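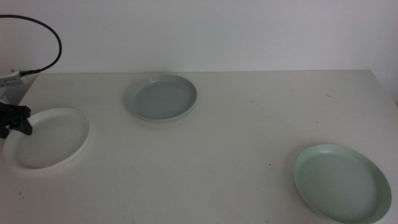
Okay, plate people, I have started sorting the dinnerware and I'm having the best time. I've been eating off whatever was on top of the stack for years, and this week I finally decided to work out which plates I reach for and which ones just live in the cupboard. The shallow round ones went first. I have one in white and one in a muted gray-blue, and seeing them out on a white table against a white wall made me love the gray-blue so much more than I ever did in the cupboard!

The white one has a raised rim, and that rim is everything. Sauce stays put. Peas stay put. I had a flat set from Skanolitz before this (pretty, very thin) and I chased so many peas off the side of those things.

Test I've been doing all week: same dinner, different plate. Monday-type food, nothing fancy. Rice and a fried egg looks great on gray-blue. Toast looks good on anything. Mashed potatoes on white just sort of vanish — still delicious, but you want some parsley on there or something green on the side.

Szu-yu Chu got me into this, by the way. She came for dinner in October, looked in my cupboard and asked why I stack bowls on top of the plates I use every day. I had no answer! So now the everyday plates get the low shelf all to themselves and the bowls moved next to the glasses. Getting a plate out takes one hand.

Things that are leaving: 2 chipped saucers, a chop plate that never fit in the dishwasher, and 4 Stunley side plates going to my cousin, who has wanted them since she first saw them and has been very patient with me.

Staying forever: the big Gunnlaugsson platter. Yes, it's heavy. Yes, it only comes out for roast chicken. I don't care, it makes roast chicken feel like a holiday.

A tip if you're doing this too: take everything out before you decide anything. I tried going shelf by shelf the first time and kept putting things back just to be done with it. With it all out I could see how many colors I had going on, and which ones look nice together.

Also put a sheet of paper towel between plates if you stack them high. I skipped this for years and the undersides left gray marks on the ones below. A paste of baking soda and water took most of mine off, with a soft cloth and some patience.

Next up is mugs, and I'm a little scared. There's a whole Vedmont shelf back there I haven't looked at in ages. Going in Thursday after work — tell me your favorite plate color while I gather my courage!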